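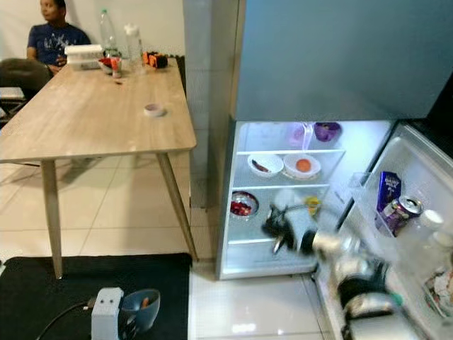 分类:居家日常 / 冰箱收纳 / 连载

1/
周一把冰箱清了一遍,顺便把餐桌也收了。分几条发,记一下做法,省得下次又从头想。

2/
先说冰箱。上面冷冻、下面冷藏的老式两门,灰蓝色,搬进来的时候就在。冷藏室层数不多,东西一多就开始往里推,推到最里面的基本等于忘了。这次翻出来一瓶Koyama的芝麻酱,开封过,日期已经看不清,扔了。

3/
清的顺序:从上往下,一层一层来。全部搬出来摊在桌上的办法我试过,最后桌子和冰箱都是乱的。现在只搬一层,擦完放回去,再动下一层。

4/
现在的分法:
上层放带盖的盒子,紫色盖子那个固定在右边。
中层放小碗,当天要吃掉的。
下层放水果,樱桃这类用浅一点的圆盘装,不叠。
最底下透明抽屉放菜。

5/
有人问为什么水果不放抽屉。放抽屉我看不见,看不见就不吃。橙子单独放一个碗里,摆在中层,拿牛奶的时候顺手就带出来了。

6/
玻璃隔板拆下来洗的话,先在室温放一会儿再冲水,别直接上热水。我这次没拆,湿布擦两遍,干布擦一遍。门封条的缝用旧牙刷。

7/
再说餐桌。浅色木纹面,四条斜腿,Tarkeder买的,送货上门加了38块。桌面好擦,缺点是什么都往上放:瓶子、餐盒、胶带,吃完饭还有杯子。

8/
白色带盖的餐盒是Fliterside的,一包5个,500毫升。用完洗干净摞在桌子一头,等晾透了再收进柜子。盖子不要当天就盖上,会有味道。

9/
胶带放在桌上是要用的。冷冻室的袋子我撕一小段贴上去,写品名和月份。九月冻的馄饨和九月冻的肉馅,冻硬了以后真的分不清。写字用油性笔,水性的沾了霜会糊。

10/
地砖是白色亮面,灰色细缝。开着冰箱门擦隔板,水滴下去一踩一个印,所以地放在最后拖。之前先拖了地再擦冰箱,等于白拖。

11/
花费:一块新抹布,一支油性笔,一瓶Polska的清洁剂,加起来147。清洁剂占了大头,味道偏重,下次不买了,小苏打兑水也能擦干净。

12/
补一条,回复里问得多:冰箱门开着擦这么久要不要断电?冷藏室我分层做,一层几分钟,中间关一下门,没断电。要除霜的话另说,那个得拔插头,冷冻室里的东西先找地方放。

13/
剩下冷冻室还没动,馄饨吃完再清。抽屉里还有半棵白菜,今晚煮掉。

标签:#冰箱收纳 #餐桌 #租房生活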